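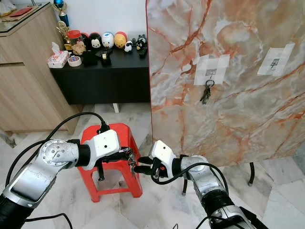
About Wikari

Wikari teaches two-armed robots to do household chores, starting with keys. We chose keys in the belief that they would be easy.

Our founder, Rehema Muli, opened the shop in Bondutberg with 3 people and a product called Nokeck, which moves a bunch of keys from one gripper to the other and hangs it on a hook. It did this 97 times. On the next try, one Thursday, the left arm never got word that the right arm had hold of the ring, and neither would let go. They pulled until a wrist joint gave out. The keys were fine.

Mitsuko Hirose, now our head of safety, hit the stop button. She wasn't head of safety at the time. We didn't have one.

Since then, every handoff has a force limit, both arms share one stop circuit, and people stay behind the line while the motors are on. Nokeck has had 9 faults in its last 626 handoffs. All of them were dropped keys, and we consider that progress.

Visitors are welcome at the Craddock Street door. Please knock, as we're down to one key.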